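Home | Threads | Topics | Events | About

Efua Asante
December 8, 2024

Spent a lovely long afternoon at the Omuvton open day over at Flinden, and I'm going to go on a bit, so get a cup of tea first.

The bottle table was my favourite by miles. Two arms, a handful of drinks bottles, and a very patient young woman answering the same questions again and again (several of them mine, sorry!). 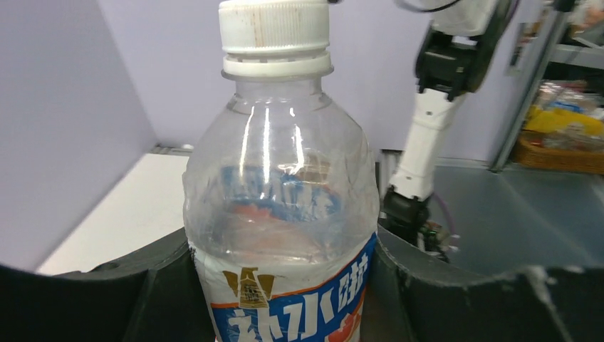 Nana Quaye: Did they say how hard it can squeeze? Thin plastic like that is what beat us at Sarpong.

Good question Nana, and I did ask! She said they'd spent since June on grip alone, up to 900 tries in a week, and there's still plenty they'd like to improve.

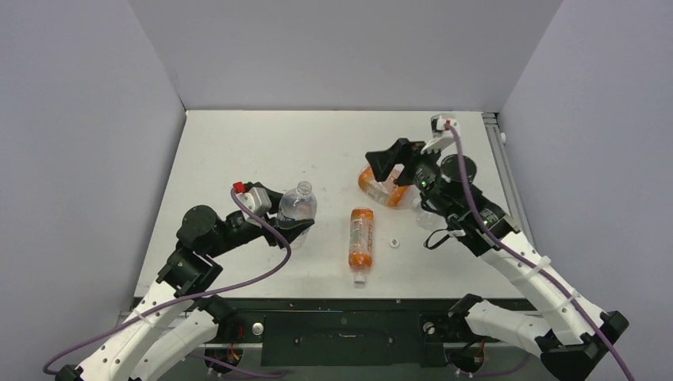
I'd gone in expecting something fast and noisy, like the big machines at Endov, and it was all so gentle that I stayed for 12 goes and nearly missed my bus. My nephew wanted to stay for 12 more.

Oh, and they do a talk at 5 with biscuits. Do go if they run it again, it's worth the walk up from the station.

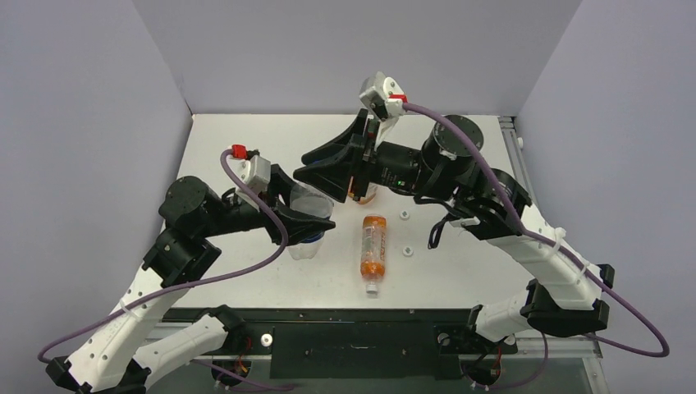
Both arms at the bottle table, Omuvton open day.

Print this page | E-mail to a friend

Comments

tillyb: Wish I'd known it was on!

Kofi: Is it all right for little ones?

marrowman: The biscuits have sold it to me.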